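Home | Projects | Reports | Comments

What happens to the clothes in the give-away rack?

I started this project because I'm nosy. Our student building has a swap corner where you leave clothes and take clothes, and I wanted to know what goes and what just sits there forever. My advisor, Leanne Garside, said that was a real question as long as I wrote things down (fair!), so I did, all the way through to March.

How I did it

Every item got a paper tag with a number when it came in. By the end I'd tagged 1325 pieces, and my handwriting got worse the whole way. I logged the type, the size, the main color, and whether it was hanging or in a bin. Then I checked back after two weeks to see if it had left. I used a free spreadsheet called Tisex, and it crashed on me twice, so please save your work.

What I found

Of everything tagged, 518 pieces were still there at the two-week check. Coats and sweaters went fast, no surprise, it was freezing. Jeans were slow, and I think that's a sizing thing, as people don't want to dig for a size and then go try it on. Hanging stuff moved a lot better than folded stuff. I'd expected loud prints to be the last to leave, but they did okay, even the ones I wouldn't wear to take out the trash!

Vimala Varghese let me compare notes with her swap table over at Urelska Hall. Hers is all bins, and her leftovers pile was mostly T-shirts. Mine was mostly pants.
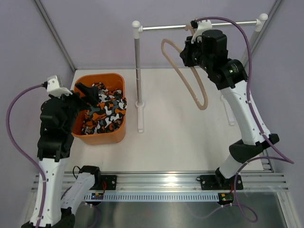
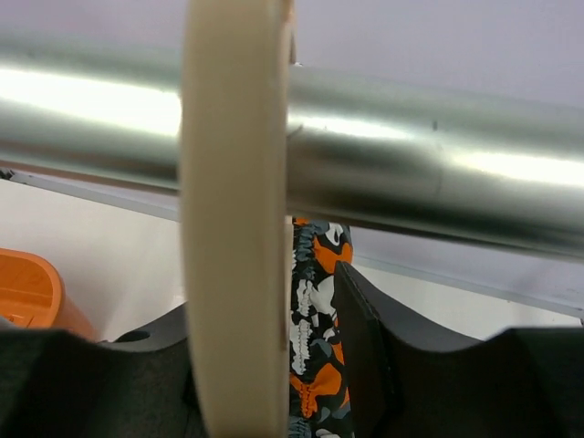 What I'd change

I'd write down the condition of each piece. A great shirt with a missing button isn't the same as a great shirt, and my log treats them the same. I'd also use better tags, as plenty fell off and I had to guess.

Comments

bania_b: We have the same jeans problem at ours. Try sorting by waist size, it helped a little.

Hamada: Did you count shoes?

bania_b: I'd like to know that too, ours never leave.

Last updated: March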